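Courses > Energy and Environment > Small-Scale Hydro > Handout 4

Handout 4: Head, flow and other disappointments

Read this before the site visit. Last year's group read it afterwards, on the coach home, and the quality of their questions at the intake suffered accordingly.

1. What a stream is worth

Everyone arrives at micro-hydro with a stream in mind. It is usually at the bottom of an aunt's field and it is always described as "really going" in winter. The purpose of this handout is to turn "really going" into a number of watts, and then to make that number smaller.

Two quantities matter. Head is the vertical drop between the point where you take the water and the point where it meets the turbine. Flow is the volume of water passing per second. A steep trickle and a flat river can hold the same power, although the equipment for the flat river will cost a good deal more and need a bigger shed.

The power in falling water, in watts, is:

P = 9.81 x Q x H

with Q in litres per second and H in metres. (If you put Q in cubic metres per second you get kilowatts. Somebody mixes the two every year and designs a power station for a ditch.)

2. Worked example: the Cutness burn

The Cutness burn falls 40 metres from the old sheep wash to the road bridge. Take a flow of 2 litres per second, the dry-weather figure we use throughout this course.

P = 9.81 x 2 x 40 = 785 W

That is the power in the water, before you have done anything clumsy to it. Now take off the losses. Friction in the pipe eats part of the head. The turbine wastes some, the generator wastes some more, and the cable back to the house helps itself on the way past. For a small scheme built by careful people, half the starting figure is a decent first guess, so call it 392 W at the socket.

Students tend to be let down by this. It won't run a kettle. It will, however, run all day and all night, and over 24 hours it comes to 9.4 kWh, which a solar panel in April would be pleased with. Small and constant is the whole charm of hydro. If you want large and occasional, the wind people are down the corridor.

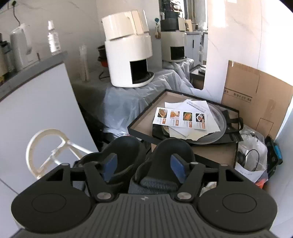 3. Measuring head

Methods, in rising order of respectability:

a) Guessing from the bridge. Not accepted in coursework.

b) A map. Fine for deciding whether to get out of the car. Contour lines are too far apart to design a small scheme from.

c) A clear hose filled with water, and two people with measuring sticks. Cheap, slow, surprisingly good. Get the bubbles out first. Work down the slope in short stages, write every stage down, and don't let the person at the bottom do the adding up in their head.

d) A pressure gauge on the end of a long hose. Each metre of head gives 9.81 kPa, so the Cutness pipe, full and with the valve shut, ought to read 392 kPa. Yes, that is the same figure as the watts in section 2. It is a coincidence of the numbers chosen and has no deeper meaning, whatever was claimed in last year's reports.

The gauge reading with the valve shut is the gross head. Open the valve and the reading drops. The drop is your friction loss, and if it is alarming, your pipe is too thin.

4. Measuring flow

For anything small, use the bucket method: send the whole stream into a container of known volume and time it. The stress falls on "whole". Water going round the side of the bucket is also water, and it counts.

For larger streams we use a notched weir – a board across the channel with a V cut in it. You measure the height of water above the bottom of the V, some way upstream of the board, and look the flow up in the table (Handout 3, back page). Measuring right at the notch, where the surface dips, gives a lower flow than you really have.

One measurement tells you what the stream did on one afternoon. You need a year of them, and the dry months matter most. The Sampaio site log has 258 daily readings, which sounds thorough until you look for August.

5. Pipe, screen, and leaving some for the fish

The pipe (penstock, if you want marks for vocabulary) is often the dearest item. At Skivar it runs for 181 metres, mostly buried, with one stretch above ground where the digger met rock and the digger lost. Friction climbs steeply with speed, so going up one pipe size usually pays for itself.

The intake screen keeps out leaves. It does this by collecting them, so somebody must go and take them off again. Budget for this in hours as well as money. November is the month in which owners of hydro schemes discover what they really think of trees.

You may not take all the water. A share has to stay in the stream bed, and your licence will say how much. Design for what is left over, and do it from the beginning. The Drukonness scheme added this in at the end and found it had bought a turbine for a different river.

6. For the seminar

Bring written answers, with units.

- Rework the Cutness example for a flow of 3 litres per second. How much reaches the house?
- The Cutness gauge drops from 392 kPa to 343 kPa when the valve is opened. What is the net head?
- Your aunt's stream dries up for six weeks each summer. Write her a short, kind letter.

Handout 5 covers Pelton wheels. Wellingtons are required for the visit and trainers will be laughed at.

Revised 10/5/24

2 comments
Shared 40 times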